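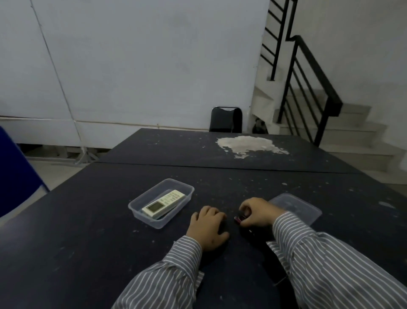
Who signs off the hall before party delegates are let in?
The branch safety officer does, once every line on the list has a result and a comment. For the Brastthorpe selection meeting that was Anneliese Wegener, and the duty passes to Yannick Coste for the count.

DELEGATE MEETING: PREMISES AND BALLOT CHECKLIST
Venue: Guillot Hall, Brastthorpe
Date of inspection: March 4, 2021
Inspected by: Anneliese Wegener, Shengli Jia
Maximum permitted in main hall: 100

1. Fire exits clear and unlocked
Result: Pass
Comment: Rear exit sticks at the bottom. Opens with a firm push. Reported to the hall office.

2. Emergency lighting
Result: Fail, then pass
Comment: Unit over the side stairs did not come on. Bulb replaced and retested by S. Jia.

3. Seating and gangways
Result: Pass
Comment: Front row moved back to widen the gangway by the platform. Please leave it there.

4. Platform, steps and handrail
Result: Pass
Comment: Handrail on left side only. Speakers to go up and come down on that side.

5. Cables and sound equipment
Result: Pass with action
Comment: Lead from the Domix amplifier crosses the side door. Tape it down before doors open. Spare tape is in the steward's bag.

6. Ballot box and seals
Result: Pass
Comment: Shown empty to both candidates' agents, then sealed. Seal number 1383. Paweena Phetsri signed for one side and Gilles Carré for the other.

7. Credentials desk
Result: Pass with action
Comment: Desk was too close to the main doors and the queue would have blocked them. Moved to the foot of the stairs. Membership list to be kept face down when the desk is not staffed.

Outstanding
Item 5, cable: Y. Coste, before doors open.
Item 1, rear exit: hall office. Check again at the next visit.

G. Carré asked for a second steward at the platform steps. Agreed. P. Phetsri asked whether the agents may stand behind the credentials desk. They may stand beside it, but they must not handle the list.

Copy to branch secretary and to Zandeck, who hold the hall insurance.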